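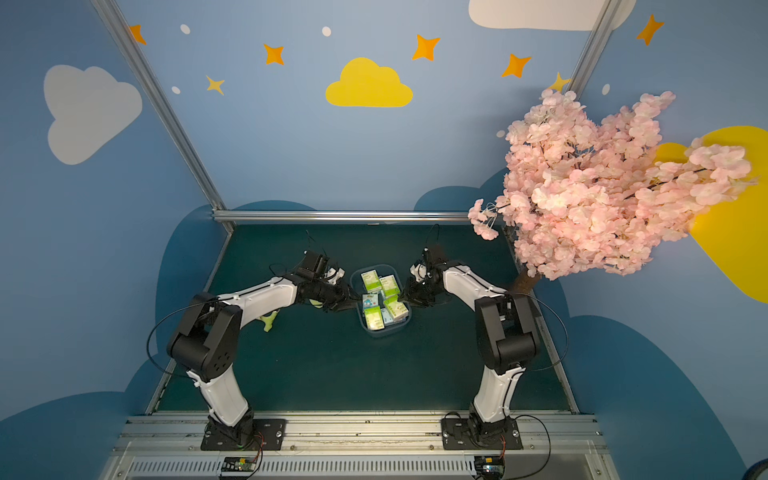 My bit of the Comow project was looking after the cell, so that's what I'm writing up. Žydrūnas Vītola did all the software (his report is separate, and much longer!) and I got the spanner, the cable ties and the logbook.

The cell came to us from Ustdale with both arms already on their mounting plates, but the left one had a bit of wobble in it. I spent my first afternoon blaming the gripper. Wrong end! Two of the plate bolts had worked slack on the rail, so I took them out, cleaned the threads and did all of them up again in a cross pattern. The wobble went, and I've checked them every morning from then on. 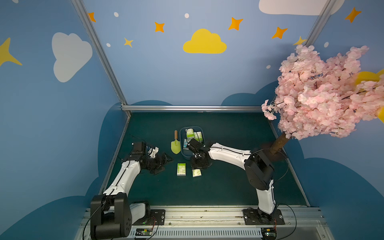 Comow Student Reports, June 2021, p. 49

Cables were my next headache. Each arm needs enough slack at the elbow to reach the tub in the middle, and my first go was far too tight – the right arm stopped dead with an error halfway over. I cut the ties off, moved the arm by hand to its furthest point and only then tied everything down again. After that we ran 400 picks with the tissue packs and logged 364 good ones, which I was really chuffed with.
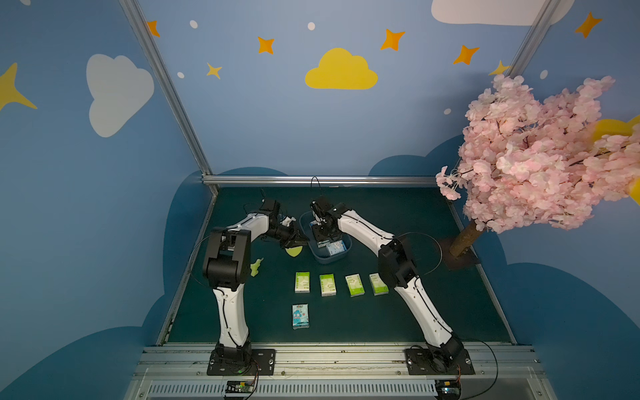

Most of the misses were on the left arm, and I put those down to the fingertips. They were getting shiny, so I wiped them with alcohol, and when that didn't help much I swapped them for the spare set from Khondokar (3 screws a side, fiddly, have a magnet handy). Then you have to zero the gripper again or it won't close all the way. I forgot that twice. The old tips are in the drawer with the hex keys, labelled, and there's one more spare set on order for July.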